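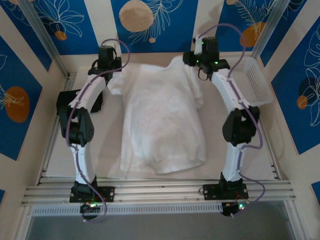
Figure 2. The Stidelley cell, with a T-shirt between the two arms.

3.2 Looking after the cell

I'll admit we spent more time on the cell than on the folding policy, so let me go through how we keep it running. Both arms are bolted through black mounting plates to the same aluminium rail, and I like this a lot - if the rail gets knocked, the arms move together and the spacing between them stays put. We check the plate bolts every Sunday evening, and after any crash. Back in February we let that slip, and 94 episodes had to be thrown away when one base worked itself slightly crooked.

The purple cables were our other headache (Figure 2). Each one runs from the gripper past the elbow and down to the base, and we leave plenty of slack at the elbow joint. Our first go was far too tight, and we got through two cables in 10 days! Now we swap them every 8 weeks whether they look tired or not.

Each arm has its own small electronics module below the base. Before a session I glance at the LEDs, home both arms with the Zatov script, then open and close each gripper twice. If a gripper sticks, we power down that side only and reseat the connector at the module end first, as it's much easier to reach than the one up top.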